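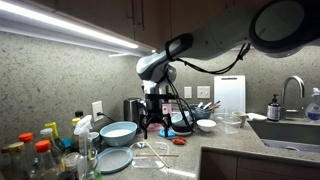

Under-cabinet lighting is any lamp fixed to the underside of a wall cabinet so it shines on the counter below, and I could talk about it all day (my friends have asked me not to!). The idea is simple: a ceiling light sits behind you while you chop, so your own shadow lands on the onions. A bright white strip like this one throws its light down onto the speckled gray granite of the backsplash, and under dark brown cabinets I think that makes a huge difference.

Types

You'll mostly run into strips, pucks and bars. Pucks are the little round ones, and they leave pools of light with dim patches between them, which I find kind of cozy but my neighbor Yaw Kyei can't stand. Strips give an even line. Older kitchens often have fluorescent tubes, and those can hum.

Color and placement

Color is measured in kelvins, with low numbers looking yellow and high numbers looking blue. I like mine warm at night! Most installers mount the strip near the front edge of the cabinet so the light reaches the whole counter, though some people push it to the back to show off the stone. Shiny granite will mirror every single diode, so a frosted cover is worth buying.

Power

Plug-in kits need an outlet close by, and hardwired ones get their own wall switch. I put in a plug-in kit in April and it took me 2 evenings, mostly spent hiding the cord.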